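Ticket 412 – Kurnness web shop, product photos fail to upload
Status: open
Priority: normal

Hello, since the February update of Kurnness I cannot add new photos to my listings. The bar goes up to 70 percent, stays there for about 30 seconds, and then I get the message "File not accepted." Old photos are still visible in the shop and customers can order normally.

What I tried so far: I cleared the cache, logged out and in again, and used a second browser (Nisano). The result was the same. I also made the file smaller, to 700 KB – no change.

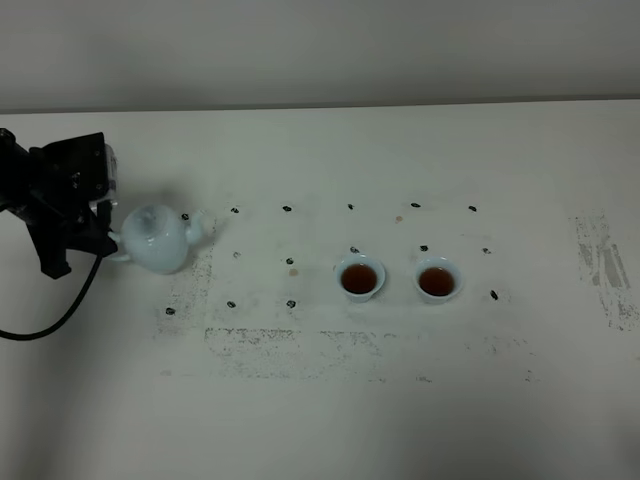 Attachment 1: teapot and two cups, white porcelain listing

Update, 4:15 p.m.: I renamed the file, because the old name had a space and an accent in it. Now the bar goes to the end, but the listing shows a gray square in place of the photo. The same file opens without problem on my computer and in the Fu app on my phone.

My hosting is with Jerkance, basic plan. Their support wrote me that the storage is not full. Could you please check the upload log on your side? I can send more files if you need them.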